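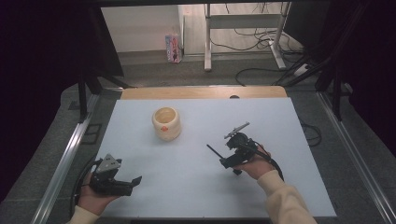 March 4, 2022
Posted by Golnar Nouri

Udton's foreign ministry has now had two full days to take down the map its embassy account put up, the one that shows the Ometti islands as Udton territory and calls the people living there "guests." It is still up. I have been reading the replies since breakfast, and the cream cup with the little orange-red mark on its side has been refilled more times than it should have been. Our government's response so far is a statement saying it is "seeking clarification." There are 412 people on those islands, and they vote in our elections. I don't see what needs clarifying. The ambassador should be called in and told to take it down or go home.

ferrylane
Agree with most of this. My one quibble is that the ambassador probably had no say in it. Those accounts are run out of the capital. Calling him in is still the right step, it's what he's there for.

dunmore_k
I'd be careful. Udton does this every time it has trouble at home. In January it was the fishing notice, and that got dropped once the fuel protests died down. If we send the ambassador home they get the fight they want and it leads their news for a week.

Golnar Nouri
The fishing notice did not get dropped. They stopped enforcing it. It is still on the books and the Telaletti boats still have to radio in before they cross the line. That is my problem with waiting these things out. Each one leaves something behind.

dunmore_k
Fair point on the notice, I thought it had been withdrawn. I still wouldn't expel anyone over a map.

oldharbor60
Worked in shipping for most of my life and went through that strait more times than I can remember. Udton has never had so much as a weather station on Ometti. The Bagheri line was drawn with both sides in the room and both sides signed it. People keep calling this a dispute and it isn't one. One country is ignoring its own signature.

pellworth
The signature was from a government that fell a year later. They've argued ever since that it doesn't bind them. I think they're wrong, but it is an argument, and if this goes to arbitration we'll have to answer it. Saying "you signed" won't be enough.

oldharbor60
Every government inherits the treaties of the last one. If that stops being true then no border anywhere is worth anything.

pellworth
I said I think they're wrong.

ferrylane
Does anyone know what the trade side looks like? My brother-in-law's plant sends parts there and he says about 3000 jobs in the region depend on it. He's nervous.

Golnar Nouri
I haven't seen a number I trust. I'd want to hear from the plants before anybody talks about sanctions, and I'm not asking for sanctions. I'm asking for one meeting and one clear sentence from the minister.

dunmore_k
One meeting I can live with. Put it in writing too, so the next minister can't say it never happened.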